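2024-09-30

I moved to Molwood for a job that no longer exists, so take what I say about economic development with whatever amount of salt you like. I've been here long enough to see three different slogans on the sign by the highway, and long enough to have opinions about what a town our size should do with its money. Mostly I think we spend too much of it courting strangers.

The latest example is the shell building. If you haven't followed it, the county wants to put up a big empty building on the north road, no tenant, on the theory that companies shop for space the way people shop for houses and won't look twice at a bare field. There's something to that! I've talked to enough people in the business to know that "how soon can we move in" is often the first question. But we'd be borrowing to build it, and we'd be paying on it every month it sits there with the lights off.

## What we already have

Sturnar has been on Depot Street for 30 years. They started with 7 people and a leaky roof, and they now have 90 on the payroll, most of whom live close enough to go home for lunch. They have never been on the cover of the county brochure. When they asked for help widening the truck entrance (a curb, basically, and a utility pole in a dumb spot) it took two years and a stack of forms to get an answer, and the answer was that the program was for new employers only.

Meanwhile we were rolling out everything we had for Edano. Tax breaks, a water line, free land, a dinner. Edano promised up to 375 jobs and I believe they meant it when they said it. Then the market changed, or the head office did, and they picked a site two states over. We still have the water line. It's a very nice water line and it goes to a soybean field.

I'm not mad at Edano. Companies go where it suits them. I'm a little mad that we treated one maybe as a bigger deal than 90 paychecks that were already clearing at the bank down the street.

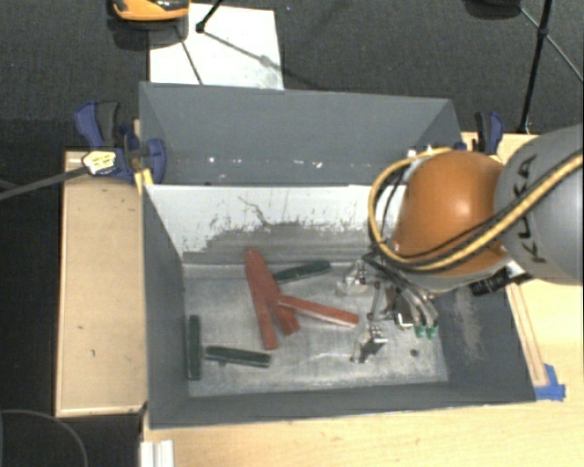

## The jobs have changed and the pitch hasn't

The other thing that bugs me is how we talk about the work itself. Half the folks at any public meeting picture a plant the way it was when their dad worked there, with a whistle and a parking lot full of pickups. The other half think factories are all machines now and there's no point bothering. Neither one matches what I hear from people who clock in.

What I hear is that the shops need somebody who can run the equipment, fix it when it quits, and read a drawing. You don't need a four-year degree for that, but you do need more than a handshake and a hard hat. Our high school dropped its metal shop years ago and the nearest evening course in industrial maintenance is almost an hour's drive. If you work second shift and have kids, an hour's drive might as well be the moon.

So when people ask what I'd do with the shell building money, that's my answer. Rent a room in town. Hire a teacher or two. Buy decent used equipment and run classes in the morning and at night, starting in January when things are slow anyway. Then take a piece of what's left and fix the curb on Depot Street, for heaven's sake.

## But what about growth?

A friend who sells commercial property told me I'm thinking small, and maybe I am. He pointed to Sveinbjörnsson, the outfit that took over the old feed mill, and said we'd never have landed them by teaching night classes. Fair enough. They came for the building. They also spent most of their first year hunting for maintenance people, and they're still hiring for the same positions, as anyone who drives past their banner can tell you.

I'd love to see another company like that come here. I'd just like us to be ready for them when they do, and I'd like the ones who stuck around to get their phone calls returned in the meantime.

The county takes public comment on the building before the vote, and you can send it in writing if you hate microphones as much as I do. Mine's already in. It's two pages, and a good bit of it is about the curb.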